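Werker Fitted Sheet, Deep Pocket

Sand, Slate, White. Sold singly, no pillowcases.

The maker's card says this sheet "stays put all night." Every fitted sheet we have ever stocked says that, so read the rest before you order.

Werker sews the sheets at its Gurkau mill from cotton percale with elastic along all four sides. The stated thread count is 300. We would not pay extra for that number, and we don't charge extra for it. The weave is plain and fairly crisp, on the cool side in summer, and it wrinkles. If you want a bed that looks ironed, buy the Bikier sateen or get out the iron.

Pocket depth is 18 inches. That is generous, and on a thinner mattress it is too generous. The spare cloth has to go somewhere, and it usually ends up in loose gathers along the edge or in a lump at a corner. Measure the mattress with its topper on before you choose a size. The card suggests the sheet fits "most beds," a phrase we have asked Werker to drop.

Beds pushed into a corner are the real test of any fitted sheet. With a wall on one side and a headboard on another, you can't get your hand all the way down, so the back corner gets tugged over from above and left half done. Pull the bed out, do that corner first, then work toward the open side.

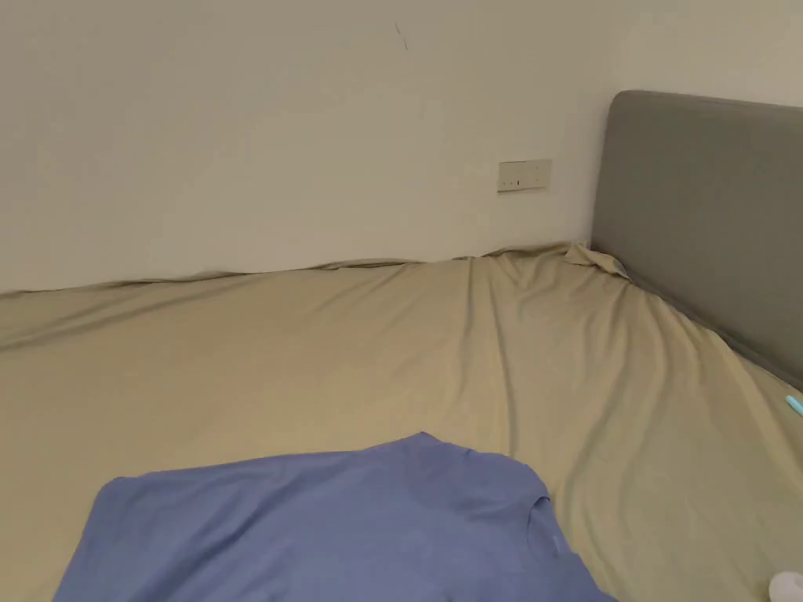 Đàm writes that the elastic is fine but the corners need marking: "I put it on sideways twice before I worked out which edge was the short one. A tag sewn on the foot end would cost them pennies." We agree, and we passed it on. Werker says a tag is coming with the July run -- we'll change this page when we have one in our hands.

Color. Sand is a muted khaki with a little green in it, and it looks different under warm bulbs. Next to a gray headboard it reads as quite beige. Order a swatch if you are matching anything.

Care. Wash at 60 degrees Celsius at most, tumble low, take it out while it is still slightly damp. High heat is hard on elastic, whatever the card says about "lifetime stretch." Wash before first use. Expect some shrinkage, mostly in length.

What it won't do: stop a topper from sliding, or hold down a mattress pad that is too small. Sheet straps help with both and we sell them separately, though a well-fitted sheet shouldn't need them.

Returns. Unwashed and in the bag, any time. Washed, 10 days, and only for seam or elastic faults.

Page checked June 2024.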